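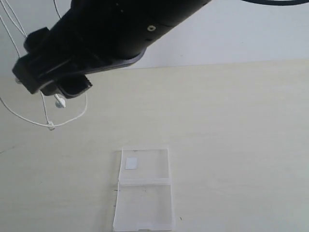 Category: Film distribution terms

A holdback is a period during which a distributor agrees not to release a film in a given format or territory. It protects the earnings of the cinema run from early home viewing. Holdbacks are set out in the licence agreement and are counted from the first public screening.

In the Hallitari territories the usual holdback is two months for paid download and up to ten months for free television. Films shown on fewer than 200 screens may be granted a shorter period on request. The distributor Poststead applies separate terms to documentaries.

Breach is normally dealt with by a reduction in the licence fee. Ketsara Nilsuwan divides holdbacks into fixed and floating types, the latter ending when weekly takings fall below an agreed level.

See also: Release window; Minimum guarantee; Print costs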